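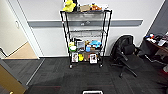
Eladitz Home Robotics Club, Shelf and Tidy Group
Shelf-tidying practice (club wiki article)
Shelf-tidying practice is what we call the house rules for getting a mobile robot to pick things up and put them back on open shelving. I look after this article, so grumble at me if something's out of date (Maxine Tautahi, usually in on a Monday).
The shelf
We use wire shelving on casters, and I'm a big fan of it! Plush toys, cardboard boxes, a plastic bottle, all mixed up together, much like any family's rumpus room. Dwynwen wanted everything sorted by colour at first, but a muddle is a far better test. Leave a level or two clear so there's somewhere to put things down. Casters get locked before a run, every time, and please give the unit a little shove to check.
Around the shelf
Office chairs are the classic trap. They've got five legs poking out at floor level and a backrest that swings, so write down which way the chair is facing or park it well away. Doors are either fully open or shut, your choice, but stick with it for the whole session.
People and stopping
Two people per run: one on the stop button, one watching the arm. The button person doesn't do anything else (no phone, no cuppa). Stay 2 metres back while it's moving, and if a toy drops, leave it where it lands until the run is called.
Logging
Every attempt goes in Sepp, our log, misses included. Hugo reckons the misses are the most useful part and I've come round to his view. We go for 15 attempts on one layout and then shuffle. When Nela, our grasp planner, gets a new version, start a fresh log page.
Still being argued about
Whether boxes with clear windows belong in the standard set. Felista says yes, Albane says they should have their own category. I've left both versions on the talk page for now.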